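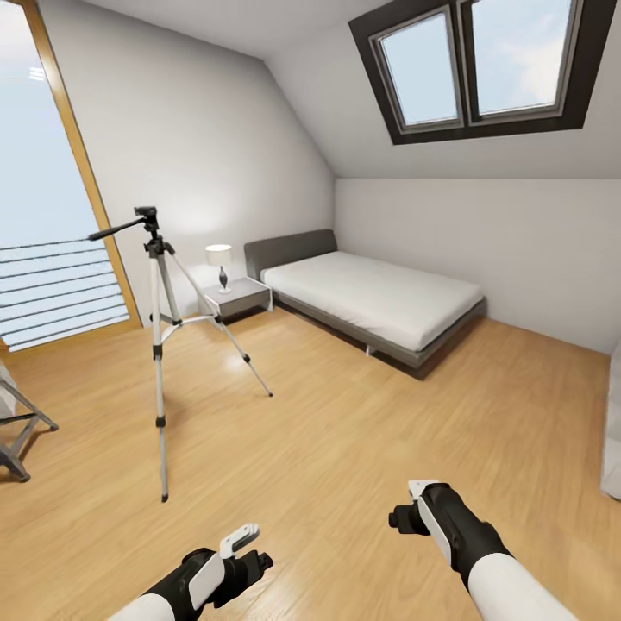 Tanko Adebisi works at Sendance, where he tests two-armed robots in simulation. The attic bedroom with the tripod is his usual test room. In October the robot began to close its grippers on nothing there, and he spent many days to find the cause.

"First I suspected the gripper model," he says. "I changed the friction, I changed the motor limits. It was lost time." The fault appeared in 383 of 2356 runs, always when the robot looked straight down at the wood. The detector took the robot's own shadow for an object.

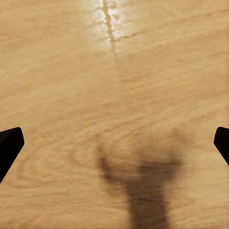
The stop that came too late

The false grasp was only one part. A safety stop should freeze both arms when the fingers close without contact, but it waited for a message from the detector. "The detector was sure that it held something – so the message never came," says Adebisi.

His colleague Alcides Zapata then separated the two programs. The stop now reads the finger force directly and reacts in 100 milliseconds.
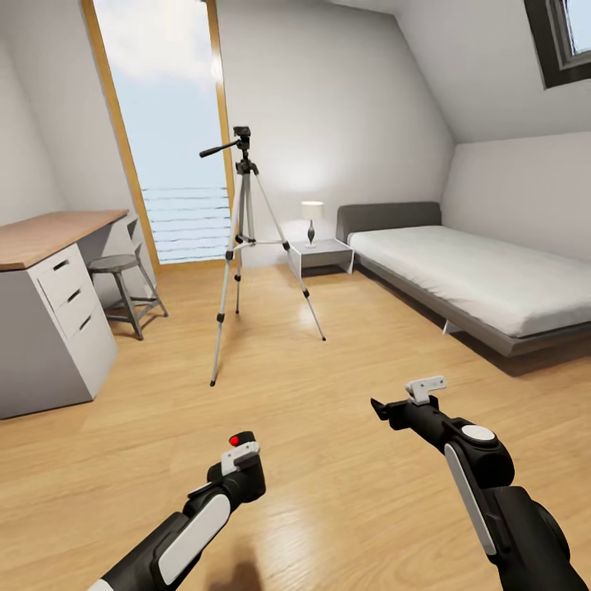
Before the real arms

Adebisi has repeated 537 of the runs with the new stop. He still wants to change the sunlight in the room before the software goes to real arms. "I do not have the date yet," he says.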